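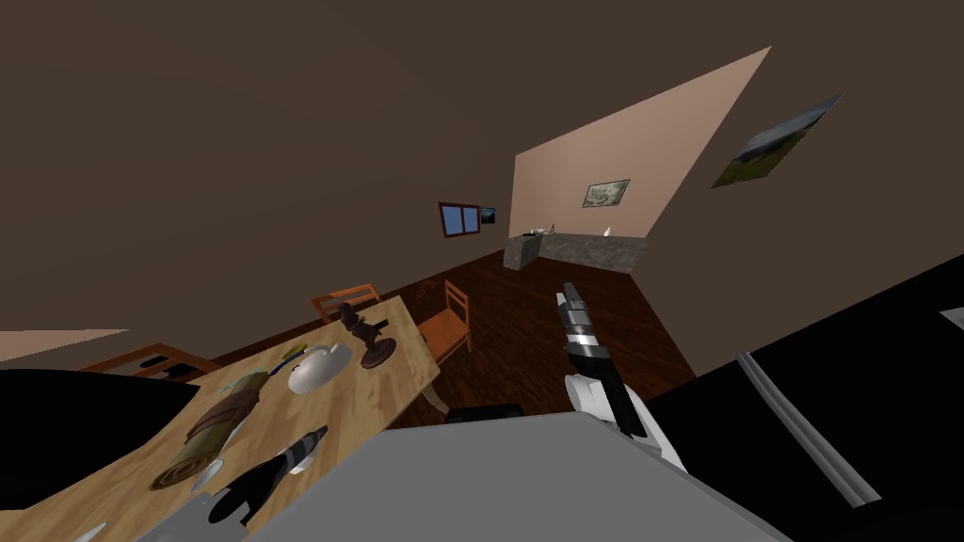 Simulated dining room and kitchen, view from the robot. Both grippers are in view, with a teapot on its side on the table.

Flitamar household scenes: data card and buying notes

Maintainer: Gladys Kariuki
Budget questions: Doaa Naciri
Last revised: Friday, March 2, 2018

What's in the set

3,467 simulated episodes of a two-armed robot working in furnished rooms. Each episode has camera frames, joint positions and gripper commands. Rooms and tabletop objects vary between episodes. There is no real-world footage in this release.

Why it was made

We plan to buy one two-armed robot for the Prosturex lab in August. The set was built so we could test grasping and reach before settling the order. Please don't use it to compare vendors on speed. The simulated motors are generic.

Storage and computing

The full set takes up 400 GB. Rendering used 1,389 hours on our own machines, so there was no cloud bill. A second render at higher resolution would need new disks, and those are not in this year's budget.

Budget lines still open

Arms and base: quotes in from Faltumow and El-Sayed. Both exclude freight.
Grippers: priced per pair. We want one spare pair.
Mounting rail: to be confirmed once the base is chosen.
Safety fencing: the lab already has enough for one cell.
Training: 22 hours of operator time, charged to the lab.
Service contract: Doaa is asking both firms for a two-year price.

Known problems

The camera tilts steeply in some episodes and the robot's own body can cover the lower part of the view. These episodes are kept in the set. Filter on the tilt field if you need level views.
Cloth objects behave stiffly. Don't size gripper force from them.
Colour and lighting have not been matched to the lab.

Licence

Internal use until the purchase is finalised. Ask Gladys before sharing episodes with a supplier.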